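The Cup Problem, According to a Man Who Rents Them

The owner of Widero, a reusable cup rental outfit in Brerkadcombe, does not like the word "circular." He asked me in his first minute on the phone not to use it. When I got to his sorting room in August he had softened a little, but only a little.

"People think the hard part is washing," he said. "Washing is a machine and some hot water. The hard part is that somebody gives you back a mess and you have to make it into an order again."

Widero sends cups out by color. A coffee stand gets one color, a juice bar gets another, and the deposit depends on which one you hand back. It sounds simple enough, and I told him so. He wasn't impressed.

"It sounds simple because you're not the one sorting at eleven at night. Green and black, fine, a child can do it. Then you get a tan one and a yellow one under bad light and people start guessing."

I asked whether color was worth the trouble at all. Couldn't he print a name on the side? He had tried that, he said, with a batch of 475 cups from a supplier called Stojanović. The print was fine. The customers weren't reading it, and neither were his sorters.

"You don't read a cup. You grab it. If the color doesn't tell you where it goes, the writing won't either."
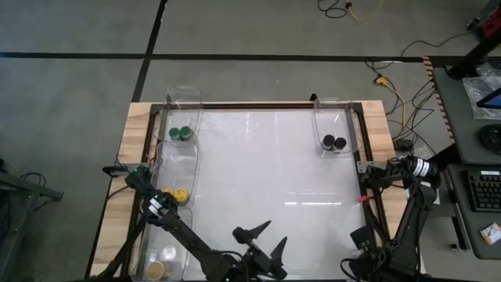

The clear bins were a later decision, and he is still not sure about them. Before that he used gray tubs with lids and a paper label on each. The labels fell off, or got moved to the wrong tub, and a whole evening's return would go out to the wrong customer. With clear plastic you can see what's inside without reading anything.

"That's the theory," he said. "I was sold on it by a guy who sells clear plastic."

So does it work? He keeps a notebook of wrong cups, meaning any cup that reaches a customer who ordered a different color. In the last month of the gray tubs he wrote down 203. In the first month of the clear ones it was 47. I said that looked like a pretty good result. He shook his head.

"It was a slower month. We also had two new people who were still being careful. Ask me again when they're bored."

He is just as doubtful about the claims made for his whole trade. Himavport, a street food market that is his biggest customer, puts up a sign saying its cups never become trash. He has asked them to take it down. Cups crack. Cups go home in backpacks - he doesn't blame anyone, they're nice cups - and some come back with a cigarette burned into the bottom.

"I don't know how many trips a cup has to make before it beats paper. I've read 3 different reports and they give me 3 different answers. I'd like to see one written by somebody with nothing to sell."

Then why stay in it? He thought about that for longer than I expected.

"It pays, most months. And I hate a full trash can. That's not science, I just hate looking at it."

Before I left I asked what he would change if money were no issue. I was expecting a bigger washer or a second van. He wants fewer colors. Two would do, he said, and he would drop the yellow first. The juice bar won't hear of it.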